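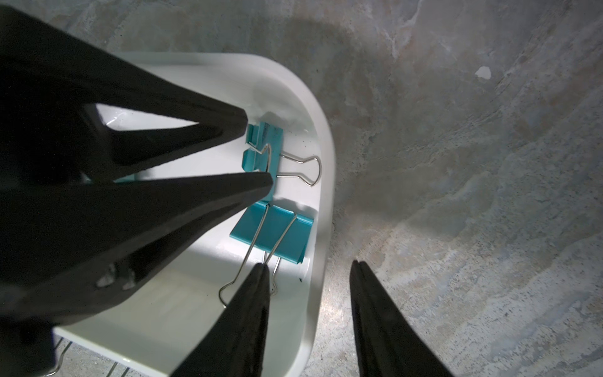
Household and small workshop chores: are we there yet?
Board: Automation at home and at work
Started by kw_chow, Apr 4, 2021

kw_chow
Good evening to all. I keep a small stationery and framing shop with my wife, and we have many boring jobs at the end of the day. The most boring is sorting the small metal things back into their places: binder clips, hooks, screws. My nephew tells me that a robot arm can do this already. I have read a lot and I am not sure. Pouring, wiping and moving boxes, yes, I believe it. But a binder clip in a tray? The wire handles fold in every direction, and two clips lying near each other like to catch. Please tell me your experience, and please be frank with me.
Kam-wah Chow

drikodier
Your nephew is half right. Picking is solved if you control how the parts arrive. Put them on a belt, one by one, same side up, and any cheap arm will do it all night. Loose in a tray is a different job.

puishan_h
I do not agree with "solved". I worked two years in a packing room, and the belt was always waiting for a person to come and free something. For binder clips my question is where you want to hold them. The body is a wedge, so the fingers slide off it. The handle is thin wire and it swings. I take them by the handles when I am quick and by the body when I am careful, and I could not explain to you when I change.

kw_chow
This is exactly my feeling. My hand decides before I do. Also the tray has walls. If a clip lies against the wall I push it to the middle with one finger first.

Nulomwood
Pushing first is quite normal for machines also. The ones I have seen fail at something more simple: white shiny plastic and silver wire under a strong lamp. The wire reflects, the tray reflects, and the camera finds a handle where there is no handle. Change to a dull dark tray before you spend money on an arm.

drikodier
Dark tray, then black clips disappear. You only move the problem.

Nulomwood
He can choose the colour of his clips. Teal on white is easy to find, I give you that. I was speaking of the handles.

basex77
May I ask about price? One second-hand arm near me is offered for 1,792 and the seller says the gripper is "included for free". Is it reasonable for a hobby use?

puishan_h
Ask which gripper. If it is two flat plates I would not want it for clips. Narrow tips can go between the handles, flat plates will only press them down. And ask if spare fingers can be bought.

kwan
I will be the unpopular person. Kam-wah, how many clips do you sort in one evening? If it is 200, you finish before the machine is even switched on and calibrated. A person needs a chair and a cup of tea. I service machines for my living, and I would not put one in a shop of this size.

kw_chow
Less than 200 on most evenings. But it is not only the minutes, it is that I do it when I am tired, and my fingers are not so good in the cold months.

kwan
Then I take back a part of it. For sore hands the sum is different. I still say wait.

puishan_h
My advice is to try it with a borrowed arm and only one kind of clip. Mixed sizes in one tray will make you angry. If it can lift one clip without bringing its neighbour, come back and write here.

kw_chow
Thank you, I will ask at the technical college, they have an open workshop in July. Until then I sort by hand. Basex77, please tell us if you buy the arm.

basex77
The seller does not know which gripper it is. I am still thinking.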